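Rirnham – Centro de Urncombe
Inicio > El centro > Galerías > Automatización y puestos de trabajo

El trabajo con pinzas en la sección de manipulado

Publicado el 6 de junio de 2020

El centro de Urncombe, perteneciente a la empresa Rirnham, inició en enero la fase de banco del programa Gagnon, destinado a automatizar parte de las tareas de manipulado de artículos pequeños. La presente galería reúne imágenes del trabajo en mesa e información sobre los cambios que el programa introduce en la organización de la sección. Los textos han sido preparados por la Dirección de Operaciones y revisados por la representación del personal.

La sección de manipulado cuenta con 37 personas, distribuidas en turnos de mañana y tarde. Su cometido consiste en recibir artículos a granel, identificarlos, orientarlos y depositarlos en la bandeja que corresponde a cada pedido. El catálogo vigente comprende 1816 referencias, muchas de ellas de formas curvas, superficies brillantes o cierres que no admiten presión excesiva. Estas referencias se han tratado siempre a mano.

El programa Gagnon parte de los movimientos del propio personal. El operario sujeta una pinza de dos dedos provista de cámara y realiza con ella la tarea habitual: se aproxima al artículo, lo toma, lo orienta y lo deja. El registro de cada maniobra se utiliza después para preparar las células automáticas que se instalarán en la nave de Kesport. De este modo, las decisiones que antes quedaban en la experiencia de cada turno (por dónde se agarra una pieza, con cuánta apertura se llega a ella, cuándo conviene soltarla y repetir) pasan a formar parte de la documentación del puesto.

Imágenes del trabajo en mesa

Pinza abierta sobre una superficie blanca, sin artículo entre los dedos. Las caras de contacto, negras y planas, quedan enfrentadas; a ambos lados asoman los cilindros metálicos de color azul verdoso.
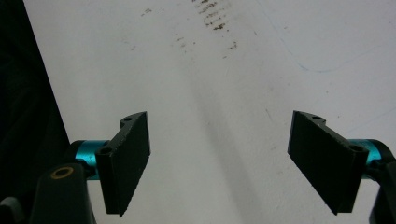
¿Se reducirá la plantilla de la sección como consecuencia del programa?

El acuerdo firmado con la representación del personal mantiene el número de puestos durante toda la fase de banco y durante el primer año de funcionamiento de las células. Las personas cuyas tareas se automaticen tendrán preferencia para ocupar los puestos de supervisión, preparación y control de calidad, con la formación a cargo de la empresa y dentro de la jornada laboral.

Los nuevos puestos

La fase de banco ha supuesto la creación de 12 puestos de demostración, cubiertos mediante convocatoria interna. No se exigió titulación técnica. Se valoraron la antigüedad en manipulado, el conocimiento del catálogo y la disposición a trabajar por sesiones. Quienes los ocupan conservan su categoría de origen y perciben el complemento de función previsto en el convenio del centro.

La jornada en estos puestos difiere de la ordinaria. Las sesiones con pinza duran menos que un turno de bandeja y se alternan con periodos de revisión en pantalla, en los que la persona repasa sus propias maniobras y señala las que deben descartarse. La revisión corresponde siempre a quien realizó la maniobra; el equipo de ingeniería puede solicitar que se repita una tarea, pero no elimina registros sin comunicarlo al operario.

Varias personas del turno de tarde hicieron constar, durante las primeras semanas, que el peso de la pinza se notaba en la muñeca al trabajar con el brazo extendido. El servicio de prevención modificó la altura de las mesas y fijó pausas obligatorias entre series. La medida se aplica desde entonces en todos los puestos de demostración, y el parte de molestias se rellena al cierre de cada sesión, aunque no haya incidencias que anotar.

El agarre de piezas curvas

Las piezas ovoides figuran entre las más exigentes del catálogo. Presentan poca superficie plana en la que apoyar los dedos y tienden a girar cuando la presión se aplica por encima o por debajo de la zona más ancha. En el trabajo manual, el operario corrige ese giro con el pulgar sin detenerse a pensarlo. Con la pinza debe encontrar la posición correcta antes de cerrar, y esa búsqueda es precisamente la información que interesa conservar.

La instrucción de trabajo establece que la aproximación se haga despacio, que los dedos lleguen a ambos flancos a la vez y que la pieza no se levante hasta comprobar que ha dejado de moverse. Si la pieza lleva elementos acoplados, el agarre se realiza sobre el cuerpo principal. Las maniobras fallidas se conservan cuando la persona indica la causa del fallo, ya que resultan útiles para fijar los límites de cada agarre.

Pieza azul de forma ovoide, de acabado brillante, sujeta por los flancos entre los dos dedos de la pinza. Sobre la parte superior de la pieza se apoya un elemento cilíndrico blanco de superficie acanalada. 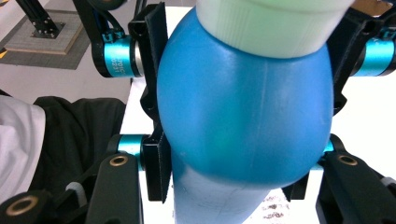 Formación y acompañamiento

El plan de formación asociado al programa prevé 300 horas por puesto, repartidas entre prácticas en mesa, lectura de registros, seguridad en células automáticas y nociones de mantenimiento de primer nivel. Los contenidos se imparten en el aula de Urncombe, salvo el módulo de células, que se desarrollará en Kesport cuando concluya la instalación. El desplazamiento corre a cargo de la empresa y computa como tiempo de trabajo.

La formación está abierta también a quienes permanecen en los puestos de bandeja. La experiencia de los primeros meses aconseja que toda la sección conozca el funcionamiento de las pinzas y los criterios con los que se aceptan o descartan los registros. En el turno de mañana, las personas con más años de servicio han asumido la tarea de explicar a las demás las particularidades de las referencias antiguas, parte de las cuales carecía de ficha de agarre. Esta labor se reconoce como tiempo de formación impartida.

Se mantiene pendiente la cuestión de los relevos. Cuando una persona de demostración se ausenta, su sesión se aplaza, y ello ha ocasionado retrasos en dos familias de artículos. La Dirección de Operaciones estudia la conveniencia de formar a un grupo de suplentes con dedicación parcial, propuesta que la representación del personal ha recibido favorablemente y que se tratará en la próxima reunión de seguimiento.

Uso de los registros

Las cámaras instaladas en las pinzas se orientan hacia los dedos y la zona de trabajo. Los registros se destinan en exclusiva a la preparación de las células y no pueden emplearse para medir el rendimiento individual, para asignar turnos ni como prueba en procedimientos disciplinarios. Cada persona puede consultar los suyos y pedir la supresión de aquellos en los que aparezcan objetos personales u otras personas del centro.

El acceso está limitado al equipo de ingeniería del programa y al personal de demostración. La cesión a terceros requiere autorización escrita de Rirnham y comunicación previa a la representación del personal.

Calendario de la fase siguiente

Concluida la fase de banco, las células de Kesport comenzarán con las familias de artículos rígidos y de forma regular. Las piezas curvas y las que incorporan cierres permanecerán en manipulado manual hasta que los resultados permitan su traslado. En cada célula habrá una persona procedente de la sección, con facultad para detener el equipo y devolver una referencia a la línea manual cuando aprecie riesgo de daño en el artículo.

Los pedidos urgentes seguirán preparándose a mano en Urncombe, en las mesas actuales y con los horarios vigentes.

Consultas

Las personas de la sección que deseen incorporarse a los puestos de demostración pueden dirigir su solicitud a la oficina de personal de Urncombe, en horario de turno. Las solicitudes presentadas con anterioridad conservan su validez y no es necesario renovarlas. Las peticiones de visita a las mesas de trabajo, tanto de otros centros de Rirnham como de entidades externas, se tramitan por escrito ante la Dirección de Operaciones.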